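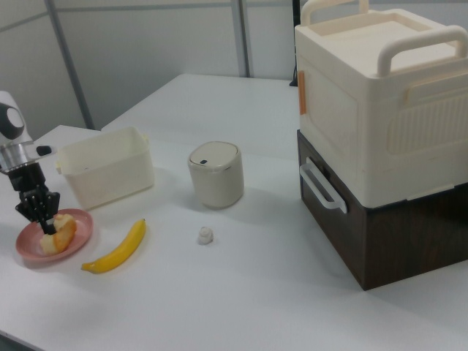

Does bread stay fresh longer in a sealed tub than in a paper bag on the bench?

It stays soft longer in the tub, but it also goes mouldy sooner, so it depends which of the two you mind more.

That was the most common query in the letterbox after February's piece on bench clutter, and I have been putting off a proper reply. Most of the advice going around comes from people with tubs to sell. The Stoseo leaflet that landed in every letterbox in Hovcombe promised bread "like the day it was baked" for a full week. I gave it a fair go with a plain white loaf from Subramaniam's bakery on a Tuesday. The crust had gone leathery by the next morning. By the weekend there was a blue spot on the heel, and the other half of the same loaf, left in its paper bag, was hard as a roof tile but clean. Neither was anything like the day it was baked.

My own habit now is dull. I keep 2 days' worth out, slice the rest and freeze it. Toast from frozen is fine. If you tear bread instead of slicing it, tear only what you want to eat, as the ragged side dries out first.

Bananas are the other sore point. A reader on Sorkov Street swears that a banana kept near the loaf makes the loaf go off. I doubt it. A ripening banana will hurry along an avocado or a green pear, but I can't see what it would do to a slice of bread, apart from making it smell of banana in a closed tub. Keep them out of the same container for that reason if it bothers you. A plate on the bench does them both perfectly well until lunch.

As for the stacking boxes everyone seems to be buying, I remain unconvinced. A box with handles on top is handy to carry, but put anything you use daily in the bottom one and you will be lifting the top one off every morning. Drawers are better down low. Open bins are better still for things that move in and out all day, and you can see when they need a wipe. The set in the leaflet was $185, with a larger one at $306, and for that money I would want it to butter the toast as well.

Small lidded bins for crumbs and peel are worth having, provided you empty them. Banana skins overnight in summer will bring the fruit flies, whatever the lid claims.

Next month: tea towels, and whether anyone needs over 20 of them.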